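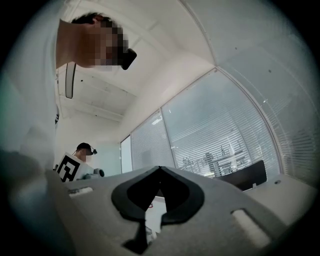 The curved glass partition, blinds behind it, office beyond.

Skavel shared room — questions we keep getting

Can I open the blinds?
Ask first. They hang on the office side, so it's the desk people who get the glare. Gunnel Björklund is the one to ask.

Does the glass keep sound out?
Talking, mostly. Laughing, no. Phone calls in the corridor please.

Can I stick things on the glass?
No tape. Paper on the big board by the door instead. Marker pens come off glass but not off the metal strips, we tried in January.

How do I book?
Email Ineke Meijer with a start and end time. Half days only. Over 17 people, put that in the email, we need to find chairs.

What does it cost?
Free for tenants. Everyone else 500 a half day, cleaning included.

Ceiling light is buzzing / flickering?
Report it on extension 184. Don't take the cover off youself.

Who cleans the glass?
Tadon, every other week. Finger marks in between — cloth and spray in the cupboard, help yourself.

Door code not working?
It changes monthly. New one is in your booking mail, check teh spam folder. Still stuck, ring Ottar Viklund.

Updated Mar 20, 2022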